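Search this site

Turnenari beat Herdale by 39 runs to reach one-day final

4 shares | 2 comments 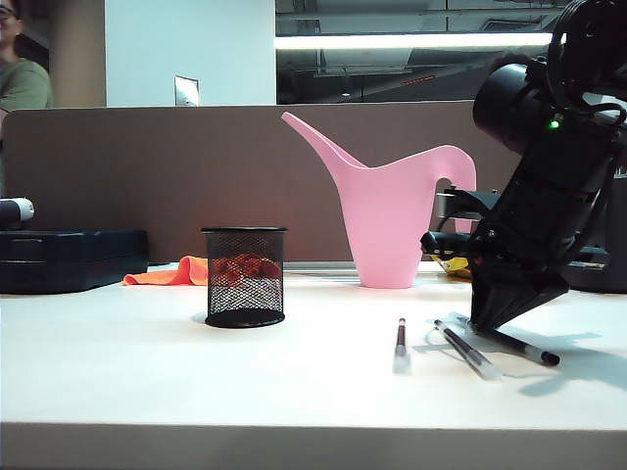
A pink plastic watering can on a white tabletop, with a fabric partition behind.

Turnenari are through to the final of the district one-day competition after bowling Herdale out for 133 in the second semi-final.

Turnenari made 172 for eight from their 40 overs after being sent in on a green pitch. Herdale were well placed at 81 for two in reply but lost their last eight wickets for 52 runs and were all out in the 36th over.

The start was delayed until 11 am by a heavy dew, and the Herdale captain had little hesitation in bowling first. Both Turnenari openers were gone inside five overs, one caught behind and the other leg before to a ball that kept low.

The third-wicket pair put on 64, mostly in singles. There were only three boundaries in the first 20 overs. The number four batter was run out for 41 going for a second to deep square leg, and the innings slowed again until the keeper and the number eight added 35 at the end. The keeper finished not out on 38.

Herdale's left-arm spinner was the best of their bowlers with three for 24 from his eight overs.

Herdale's reply began better. Their openers put on 47 before the first wicket fell, and at drinks they needed 92 from 20 overs with eight wickets in hand. The first ball after the break was driven straight to mid-off, and two more wickets went in the next over – both to catches at slip off the Turnenari medium pacer, who finished with four for 19.

The Herdale captain held up one end for 29 but found no one to stay with him. He was ninth out, stumped, with the score at 130. The last pair managed three more runs.

Turnenari will meet Flores, who won the first semi-final on the same ground by six wickets, chasing 163 against Jirkesitz with 2 overs to spare. Flores also won both of the clubs' league meetings this season, and their top order has been in good touch through February.

The final will be played over 40 overs a side at Flores, starting at 10 am. Turnenari expect to name an unchanged side, although their opening bowler left the field late in the Herdale innings with a tight calf and did not bowl his last two overs.

Herdale and Jirkesitz will play off for third place on the Herdale ground, with a 1 pm start. Entry to both matches is free.

Share this story

Contact us | Copyright District Cricket News | Back to top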